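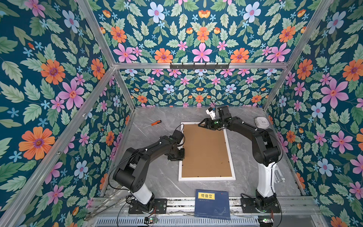
Why does the Grotby room keep its old floral pattern when the rest of the building has been painted white? The residents' survey in March favoured the pattern, and the paper was still in print.

Diary of the furnishings office, Plondley House, June 2024

The morning was given to the wallpaper. The pattern is the one with the deep teal-blue ground, the orange daisy-like flowers and the pink star-shaped blossoms, and it now covers the side walls and the back wall. Fanavton supplied 8 rolls, invoiced at 2,715, against the 2,000 set aside. The difference has been referred to the finance office and a reply is awaited.

Mr Sebastián Jara inspected the joins after lunch and recorded no objection. He asked that the left panel, where the largest flowers fall, be left clear of shelving. This was agreed.

The black hook rail is fixed to the beam at the back and carries nothing at present. Xie have been asked to quote for hangers in a plain finish. It was noted that coats are not to be hung there before the quotation is settled.

The picture frame with the thin white border was laid flat on the grey marble-patterned top, its brown backing uppermost and the small black clips in view. The print intended for it remains with the archive – the request slip was sent under the wrong reference and has been issued again. Glass to be cleaned before fitting.

Four offcuts of wallpaper retained for repairs and placed in the plan chest, second drawer. Office closed at the usual hour. Key returned to the front desk.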